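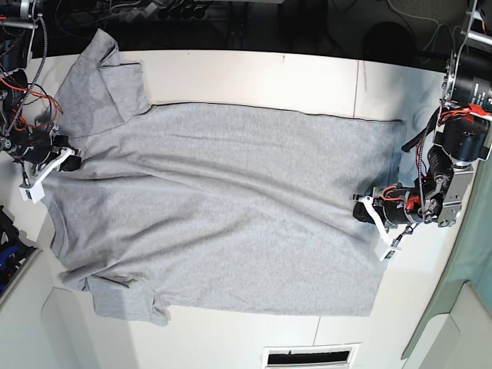

Folding table, grey short-sleeved T-shirt laid sideways, sleeves to the left and hem to the right.

Gramwood Laundry Room
Folding table and finished garments: inspection checklist
Date: July 11, 2024
Checked by: Gilang Wattimena
Area: folding and packing

Mark each line OK, Action or N/A. Comments go under the line they belong to.

1. Table surface

1.1 Top clean and dry before first garment: OK
1.2 No chips, splinters or raised screws that could snag knitwear: OK
Ran a cotton cloth along all the edges. It caught once at the back left corner. Sanded and checked again, no snag.
1.3 Table steady when leaned on: Action
Slight rock towards the window side. The foot needs winding down a turn. Spanner is missing from the drawer.
1.4 Garment fits on the top with nothing hanging over: Action
The upper sleeve of the grey T-shirt goes slightly over the back edge. Move the shirt towards the front before folding. Larger sizes will need the body folded in half first.

2. Floor and walkways

2.1 Floor dry and free of lint: OK
2.2 Baskets kept out of the walkway: Action
Two in front of the fire door at 8.15. Moved. Same comment as last November, so I have asked for a line to be painted.
2.3 Fire door opens fully: OK
2.4 Leads off the floor or covered: OK

3. Garment before folding

3.1 Fully dry at seams and neckline: OK
3.2 Pockets empty, no pins or tags left in: N/A for T-shirts
3.3 Sleeves opened out flat: Action
One sleeve partly folded over on itself, the other folded and a bit bunched with a crumpled corner at the end. Both to be pulled straight before the first fold. If they go in like this the crease sets in the stack.
3.4 Body smoothed: Action
Long shallow crease running diagonally across the middle, a few softer wrinkles near the centre and lower half. Smooth by hand from the neck down to the hem. No need to press.
3.5 Shoulder and neckline even: Action
Wavy along that edge. Line up the shoulders first and most of it should come out.
3.6 Hem straight: OK
Nearly straight, good enough to fold to.

4. Stacks and shelving

4.1 Stacks no higher than 400 mm: OK
4.2 Heavy items on the lower shelves: OK
4.3 Shelf fixings tight: OK
Raudsepp units all fine. One loose bracket on the older Merkisov rack, tightened while I was there.
4.4 Light and dark items kept apart: OK

5. Supplies

5.1 Packing bags in stock: OK
One unopened box of 1000, plus 178 loose in the tray. Reorder when the box is opened.
5.2 Vivance stain remover capped and labelled: Action
Capped, but the label has worn off one bottle. Relabel or throw out.
5.3 First aid box complete: OK
Plasters topped up.

Actions to close before next check
1.3 wind down table foot, replace spanner
2.2 floor line by fire door
3.3, 3.4 and 3.5 go over with both shifts at the table
5.2 relabel bottle

Item 1.4 stays open until we decide about the deeper table.

Signed: G. Wattimena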